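Adosbridge Publishes Maintenance Procedure for Lalivel Two-Arm Bench Cell

ADOSBRIDGE, Thu 8 July. Adosbridge today released the setup and maintenance procedure for the Lalivel bench cell, a tabletop workcell with two arms used for handling trials on household remote controls and small hand tools. The document replaces the commissioning notes supplied with the first cells and applies to all units with the rail-mounted base, part number 551.

The procedure was prepared with Serrano, which handles field service for the cell, and covers mechanical checks, cable routing, gripper adjustment and cleaning. It is written for technicians who already hold access rights to the controller. No firmware change is required.

The cell is built on an aluminum extrusion structure with patterned panels on three sides. Both arms stand on a common rail along the front edge of the table, so a base that has moved on the rail affects the reach of that arm and the overlap between the two. For this reason the procedure starts at the rail and works outward to the grippers. Mesh baskets may be fitted to the back wall and to a corner post. Zip ties are accepted as a fixing, provided that the basket does not enter the travel of either arm. 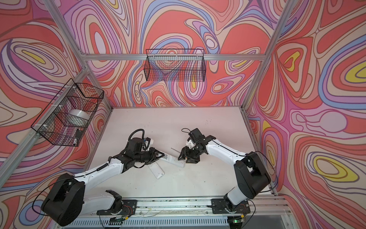 Inspection sequence

Power is removed before the rail is touched. The technician brushes out the grooves, checks the base plates for movement and retightens the plate screws to 5 newton meters. Wires at each base are then checked for chafing against the edge of the extrusion. Any conductor with damaged insulation is replaced over its full length. Splices are not permitted.

With power restored, the indicator on each base board must be green before either arm is enabled. A board that does not show green within 20 seconds is to be swapped and returned to Serrano with the cell log. The arms are enabled one at a time, left first, and each is moved by hand command through its full wrist range while the technician watches the cable loop. The loop must neither pull tight nor drop between the fingers. A loop that does either is reset at the wrist clamp.

Gripper check

Finger alignment is tested with objects from the trial set. A remote control is used for wide, flat grips. A screwdriver is used for round grips, held by the handle with the shaft pointing away from the fingers. The shaft makes angular error easy to read: a small twist at the fingers shows as a large offset at the tip. The check is repeated on the second arm with the same tool.

New tools are not preferred for this test. Handles that have been in use represent normal working conditions more closely, and a pad that holds only a clean, unmarked handle is considered worn. 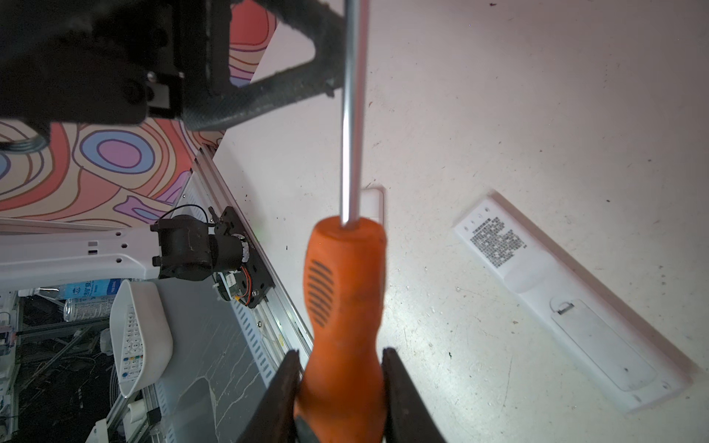 Gripper check on the Lalivel cell, with a screwdriver held upright between the fingers.

Finger pads are replaced as a pair after 2,000 grip cycles, or earlier if the offset test fails twice in a row. Pads are supplied by Brakeck and are sold in sets for one arm. Mixing pads from different sets on the same gripper is outside the procedure and will be recorded as a fault at the next service visit.

Table surface and panels

The tabletop is wiped with a damp lint-free cloth. Light scuffs and specks do not require action. Scratches that catch a fingernail are to be reported. Solvents must not be used on the printed wall panels.

Availability

The procedure is available to registered Lalivel users through the Adosbridge service portal. Printed copies can be ordered with pad sets. A supplement covering replacement of the shoulder joint is scheduled for October.

Sites with a current Serrano service agreement will have the new sequence applied at their next planned visit at no extra charge. Sites that maintain their own cells should retire the commissioning notes and start a new log page when the procedure is first used.

About Adosbridge

Adosbridge designs and builds compact workcells for laboratories and test departments. Its products include the Lalivel bench cell and related mounting hardware.

Press contact: Adosbridge Communications Office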